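Sulari publishes its upkeep routine for the two-arm mug cell

For release: December
Contact: Veronika Plattner, Sulari

We get asked a lot how we keep our mug cell going, so I've written it all down and we're giving it away free. I'm Veronika, I look after the cell at our Jevgate workshop, and I'm very fond of it (most mornings, anyway).

The job is simple to say: two arms, a yellow tray, and a lot of mugs to move about. Keeping both arms honest takes a bit more doing. I start at the front rail, where the arms are bolted down, and check each base for play. Then the wiring, then the lights on the little boards.
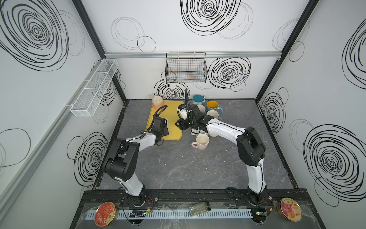 The Sulari mug cell, with both arms on the front rail and the yellow tray at the back left.

Next come the grippers. Every 3000 cycles I take the fingers off, clean them and put them back with fresh screws – old ones work loose, and a loose finger chips a rim faster than you'd believe! Cables get a look too, right through the full swing of the wrist. 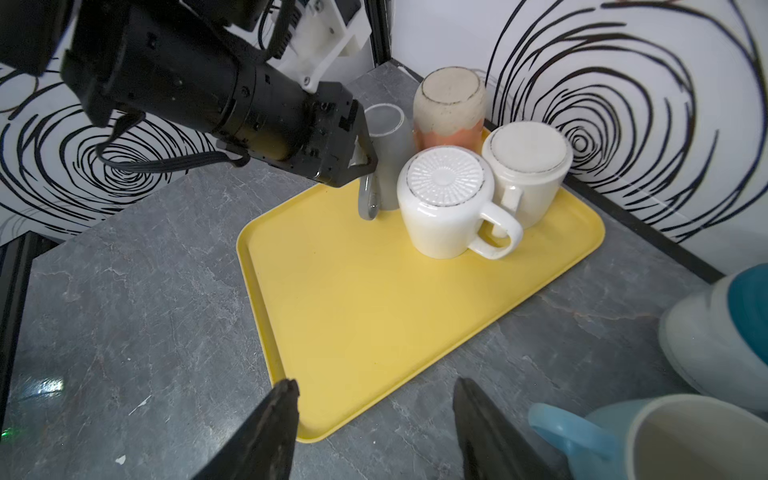

After that I run the placing test with mugs upside down, slowly at first. My colleague Napaporn Phromma wrote the test and she's strict about it: 49 placements without a slip, or I go back to the fingers and start again. Our best run so far is 1368, and yes, there was cake.

The guide covers all of this plus a parts list, and it's free from Sulari on request. Workshop visits can be booked through me, mornings only please.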